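Wundale-Festchronik: Datensatz zu Eröffnungsfeiern und Feuerwerken

Stand: 22. September
Pflege: Wendelin Bachmann
Sprache der Daten: Deutsch, Feldnamen englisch
Format: CSV, UTF-8, Trennzeichen Semikolon

Inhalt

Der Datensatz erfasst die Eröffnungsfeiern des Sommersportfests in Wundale, soweit sie durch Programmhefte, Zeitungsberichte oder private Tagebücher belegt sind. Der älteste Eintrag stammt aus dem Jahr 1909. Aufgenommen sind nur Programmpunkte am Eröffnungsabend: Einmarsch, Ansprachen, Musik, Fackellauf, Feuerwerk. Wettkampfergebnisse sind nicht enthalten, sie liegen getrennt im Projekt Vurach und haben ein anderes Schema.

Die Sammlung besteht aus 119 Quelldokumenten. Daraus wurden 165 Programmpunkte übernommen, die jeweils eine eigene Zeile bilden. Ein Dokument kann mehrere Zeilen erzeugen, eine Zeile verweist immer auf genau ein führendes Dokument. Weitere Belege stehen im Feld also_in, durch Komma getrennt.

Dateien

events.csv - ein Programmpunkt je Zeile
sources.csv - Verzeichnis der Quelldokumente
places.csv - Orte mit historischen und heutigen Namen
terms.csv - normierte Bezeichnungen für Programmpunkte
notes.csv - Freitextkommentare, verknüpft über event_id

Es handelt sich um 5 Tabellen. Wer nur das Feuerwerk auswerten will, kommt mit events.csv und terms.csv aus.

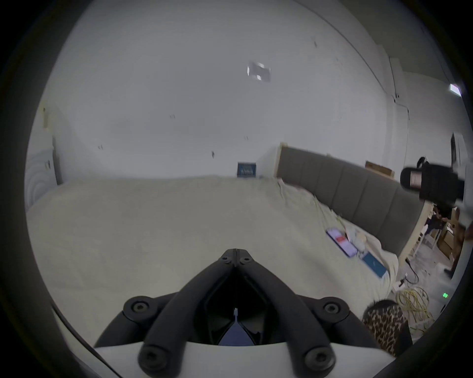
Felder in events.csv

event_id: fortlaufender Schlüssel, wird nach Löschungen nicht neu vergeben
year: Jahr der Veranstaltung, vierstellig
seq: Position im Ablauf des Abends, leer bei unbekannter Reihenfolge
type: Schlüssel aus terms.csv
place_id: Schlüssel aus places.csv
start_time: Beginn nach Ortszeit, leer wenn nicht überliefert
time_kind: "plan" für Angaben aus Programmheften, "obs" für Angaben von Zuschauern
source_id: führendes Dokument
also_in: weitere Dokumente
weather: Wortlaut der Quelle, nicht normiert

Das Feld start_time ist mit Vorsicht zu verwenden. Programmhefte nennen den geplanten Beginn, Tagebücher den erlebten. Wo beide vorliegen, wurde der Wert aus dem Tagebuch übernommen und der Planwert in notes.csv abgelegt. Ein Vergleich über Jahrgänge hinweg ist nur innerhalb desselben Werts von time_kind sinnvoll.

Erfassung

Die Programmhefte wurden im Lesesaal in Stidden abgeschrieben, die Zeitungsberichte liegen als Scans vor und wurden mit Texterkennung vorverarbeitet. Bei Fraktursatz war die Fehlerquote zu hoch, diese Texte sind vollständig von Hand übertragen. Tagebücher wurden nur mit Zustimmung der Familien ausgewertet. Personennamen aus privaten Aufzeichnungen sind durch Kürzel ersetzt, Namen aus gedruckten Programmen blieben stehen.

Die Zuordnung der Programmpunkte erfolgte in zwei Durchgängen. Der zweite Durchgang fand im Februar statt und betraf vor allem den Typ "Beleuchtung", der vorher mit "Feuerwerk" zusammengefasst war. Bengalisches Licht, Lampions und Scheinwerfer zählen seitdem zu "Beleuchtung", alles mit Aufstieg oder Knall zu "Feuerwerk". Zweifelsfälle tragen den Vermerk "unklar" in notes.csv.
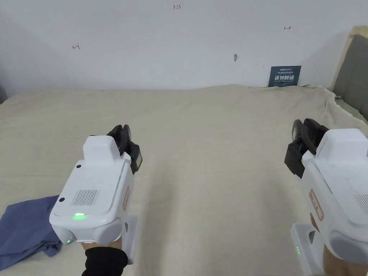
Bekannte Einschränkungen

Mehrere Jahrgänge fehlen ganz. Eine fehlende Jahreszahl bedeutet nicht, dass kein Fest stattfand, sondern nur, dass kein Beleg gefunden wurde. Abgesagte Feiern haben eine eigene Zeile mit dem Typ "Absage".

Tagebücher sind ungleich verteilt. Für die späteren Jahrzehnte überwiegen Zuschauerberichte, für die früheren liegen fast nur gedruckte Programme vor. Aussagen über Stimmung oder Andrang lassen sich daraus nicht ableiten.

Der Festplatz wurde mehrfach verlegt und umbenannt. In places.csv ist die Wiese an der Mühle noch doppelt geführt, weil die Quellen zwei verschiedene Flurstücke meinen könnten. Bitte beim Gruppieren nach place_id beachten.

Einlesen

Das Importskript paucar_load liest alle Tabellen ein und prüft die Schlüssel. Leere Felder werden als fehlend behandelt, nicht als Null. Tabellenkalkulationen wandeln Uhrzeiten beim Öffnen häufig um - die Spalte start_time sollte deshalb ausdrücklich als Text importiert werden.

Nutzung und Korrekturen

Die Tabellen dürfen mit Angabe der Quelle weiterverwendet werden. Die Scans der Zeitungsseiten gehören nicht zum Paket und können nur vor Ort eingesehen werden. Korrekturen bitte mit event_id, betroffenem Feld und Beleg an Wendelin Bachmann. Meldungen ohne Beleg werden in notes.csv vermerkt, ändern aber keine Werte in events.csv.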